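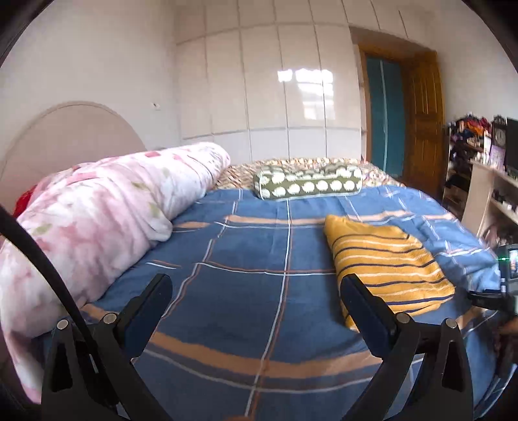

Do plaid and flowers really get along on the same bed, a reader asked under my last bedding page, or is that one of those things people only say because they ran out of clean sheets?

Rooms > Bedrooms > Beds in Daylight

July, by the keeper of the Balelgate house pages

Well! I have been chewing on that comment all week, and my answer is yes, they do, and also yes, I have run out of clean sheets plenty of times. Both can be true. This page was going to be about window shades, but the shades can wait, I'd much rather talk about beds.

I grew up with matched sets. Everything in my mother's linen closet had a partner, and if a pillowcase wore out the whole set got demoted to the camping box. So it took me years to put a plaid under a floral without feeling like somebody would come in and correct me. What got me over it was a rental in Montes one summer, where the closet held 16 sheets and I couldn't find two that went together. We slept great. I came home and pulled the camping box right back out.

Blue plaid, pink flowers, late morning

I love the denim blue with those wide tan-orange bands, and the little rust lines tucked in between them. The blanket is the softy of the pair, all white and pale pink with blurry rose patches like a watercolor that got away from somebody. Look for the small touches of olive green, they're my favorite part!

If you want to try a mix like this at home, the trick (my trick, anyway, I'm no decorator) is to let one pattern have straight edges and the other one have none. Plaid does the ruler work. Blurry flowers float around on top. Two crisp patterns together start to buzz at me, and I tried four of them once in the back bedroom and had to go sit in the kitchen.

Daylight helps more than I expected, too. A medium blue can look almost gray at night under the lamp, then you open things up in the morning and it goes bright on the window side. I pick all my bedding by day now. When I go to the Cillar market I carry the thing I'm thinking of buying out from under the awning and stand there like a goose, turning it this way and that.

A word on big plush blankets, because I get asked. I wash mine alone, on cool, with half the Idon soap I think I need, and hang them over two lines so the middle doesn't sag. They take forever. Don't put one in at bedtime and expect to sleep under it.

And I don't fold them during the day. Bunched in a long roll down one side is fine by me, it gives the dog something to lean on and leaves plenty of sheet showing. A bolster at the far end pulls it together enough that I'd let company see it.

Stripes with dots is next, if I can find the dotted quilt. I think it's in the hall closet, under the beach towels. If you have a mix you love (or one that made you go sit in the kitchen), leave it in the comments and tell me which pattern went on the bottom.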